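Room Check Before Recording, Testar bedroom set
Filled in 1/9/24, Plalville house, upstairs

I go through this list before the first episode of the day and again after lunch. Comments are mine, so feel free to skip them if you just want the marks.

1. Emergency stop within reach of the operator's chair: OK
I moved the chair closer to the door last time and it's much better there. Pressed it, arms went limp, reset it, fine.

2. Emergency stop on the wall unit: OK
Still stiff! You have to really lean on it. I put in a request in September and I'm putting in another one.

3. Arm joints, quick wiggle by hand with power off: OK
No grinding. The left wrist has a tiny bit of play, same as before, and I don't think it's getting worse.

4. Gripper fingers and screws: OK, with a fix
One screw on the right gripper had backed out half a turn. Tightened it and put a dot of paint on the head so I can tell if it walks again.

5. Cables: NEEDS ATTENTION
My least favorite item on the whole list. The slack ends up on the floor on the left side, and when the base turns it can run over its own cable (yes, I've done it, and yes, it ended the session). I clipped up what I could. We need longer ties, the short ones pop right off.

6. Head camera clean and focused: OK
Wiped it. There was a thumbprint, and I'm pretty sure it was mine.

7. Disk space and clock sync: OK
We're at 645 episodes on the drive, of which 361 are the pick-up-trash task. The target for Urnero is 860, so please don't let the drive fill up halfway through an afternoon like it did with the kitchen set.

8. Walkway clear, no loose rugs: OK
The parquet is slick in socks. Shoes on, please, even if you're only popping in to reset things.

9. Bedding and fabric kept out of the arms' path: WATCH
Cloth is the thing I worry about most up here. If a finger catches a blanket, the operator usually feels nothing through the controls until the whole bed cover is coming along for the ride. Push everything back toward the mattress before each run, and if something snags, stop and free it by hand. Don't try to shake it loose!

10. Objects for the task, nothing sharp or heavy: OK
Torn cardboard only. I went through the box and pulled 2 pieces that still had staples in them.

11. Bin placement and reach: OK
Bin goes on the floor in the corner, against the wall. I like the right arm to do the drop and the left to hang back, open and empty, well away from the bin. Go slow over the rim, and if the cardboard is piled up high, empty it before you start the next one.
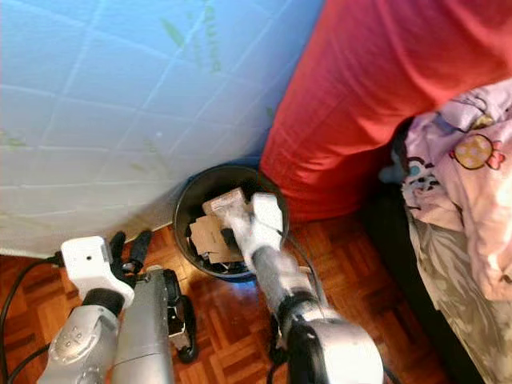 12. Labels and bad episodes
A safety list is a funny place for this, but it always gets forgotten otherwise. Mark any episode where you hit the stop, and write why. Keep the missed drops too, the Yin training folks asked for them. Toss only the ones where a person walked through.

13. Shutdown: to be done at end of day
Arms parked, power off at the strip, batteries on the charger downstairs, window latched.

Result: good to record once the cables in item 5 are tied up. Next full check is after the room gets rearranged.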